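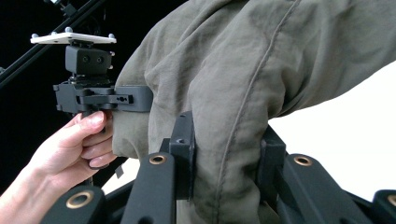

Green fabric, and a hand on the clamp.

Skundance diary: the long day

Third entry from the festival. Three films, one talk, and a lot of standing in the lobby of the Lemaire. If you only want to know whether Trirnus is worth the drive, skip to the part with its name on it.
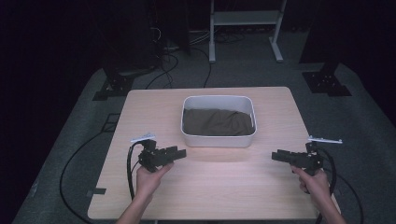 Olive-brown cloth in the white bin.

I have seen 11 films so far and written up six of them. The notes on the others are in my coat pocket and I can read most of what they say. I will try to get the shorts done before I go home, but I make no promises about the Portuguese one, where all I wrote was "boat" and then "boat again." 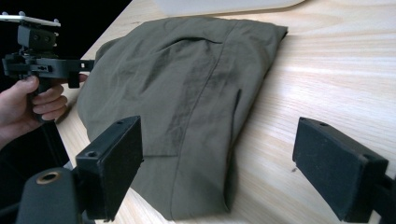 By Britt-Marie Dahlgren
2/2/23

Up at six. The first screening was at eight thirty, and the bus from my end of town runs once an hour until nine, so I had to take the early one and sit in the lobby for most of an hour with a paper cup of tea. A man next to me was asleep with his festival pass over his eyes. The doors opened late and they let the sponsors in first.

The morning film was Kivevance. It is a ghost story set in a paper mill, and the mill is the best thing in it. The director clearly got permission to shoot while the place was running, so for the first half hour you watch people do their jobs – feeding rolls, clearing jams, eating lunch out of foil – and the ghost is only a sound under the machines. I liked that half hour as much as anything I have seen this week. Then the daughter comes home from college, finds her grandfather's letters, and starts reading them aloud. She reads all of them. By the fourth letter the woman in front of me had her phone out under her scarf.

The lead is good. She has a way of listening with her chin down that made me believe she had worked in a loud room for twenty years. The script gives her one scene with the foreman where they argue about overtime, and it is plainly written and well acted and has nothing to do with the ghost. I would have watched a whole movie of that argument. The ending is loud. The lights in the mill all go on and off and the music comes up, and when it was over I could not have told you whether the ghost had left or stayed.

Applause was polite. The director came out and took three questions, one of which was a man telling her about his own screenplay.

I had a cheese roll from the stand outside and walked around the block twice to wake up. It was cold and the sidewalk by the parking garage had not been salted.

The talk was at noon in the small room upstairs. The subject was sound in low-budget features, and the speaker was a mixer who has done it for a living since the tape days. He played the same kitchen scene four times, with different room noise under it each time. In one version the couple seemed to be fighting and in another they seemed to be tired, and the picture had not changed at all. I wrote down that the fridge was doing most of the work. He also said he turns down any job where the director wants rain added later. There are 200 chairs in that room and they should have used a bigger one, with people sitting all the way down the stairs.

After the talk I sat in the cafe and wrote up Kivevance for the paper. They want 1,000 words on it, which is more than I have. I had spent all my good sentences on the mill by the second page. I sent what I had and said the rest would come tonight. I should be finishing that now and I am writing this.

The second film was a documentary about a man who repairs carousel horses. I went in because it was warm in there. It is an hour and ten minutes long, it has no narrator, and he hardly speaks. He sands things. At one point he holds a leg up to the light and puts it down again, and the editor lets you wait with him while he decides. His brother turns up toward the end and they have an awkward conversation about selling the shop. I don't think it has a distributor. I hope someone picks it up, although I can also see why they might not.

Ran into two people from last year's jury on the stairs. They had both walked out of the thriller at the other theater. One said it was the worst thing in the program and the other said it was only the second worst, but she would not say what the worst was because she knows the producer.

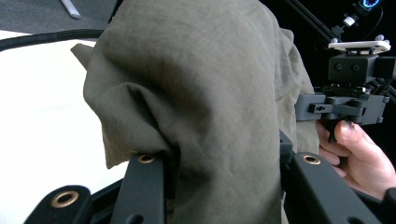
Trirnus

The evening show was in the main hall at the Lemaire, 530 seats and every one taken. I was in the second row on the far left, so all the faces were long.

Trirnus is the science fiction film that everyone has been talking about in the ticket line since September, when the first trailer came out. It takes place on a supply station with a crew of four, and the supplies have stopped coming. That is the whole setup and it is explained in two minutes. I was grateful for that. The film trusts you to work out who is in charge by watching who gets handed the clipboard.

The first hour is very strong. There is a scene where the cook weighs out flour for the week and the other three pretend to be doing something else, and you could hear people in the hall stop moving. The effects are few and mostly good. The window shots look a little flat from up close, but I was sitting much too near to be fair about it.

The second hour has a rescue in it, and a countdown, and a speech. I don't mind a rescue. I do mind the speech, which repeats what the cook had already shown us with the flour. My guess is that somebody asked for it after a test screening. The last shot goes back to the kitchen and nearly makes up for it.

Worth the drive, yes. Sit in the middle, further back than I did. If you have kids, the part with the airlock is upsetting for anyone under ten or so, and it comes without much warning.

Missed the last bus by a few minutes and shared a cab with a couple who had not liked it. They thought it was slow. We talked about the carousel man instead, whom they had also seen, and she had cried at the leg.

Tomorrow is the restored western at ten and then the closing panel. I still owe the paper the rest of Kivevance. Need to buy a pen.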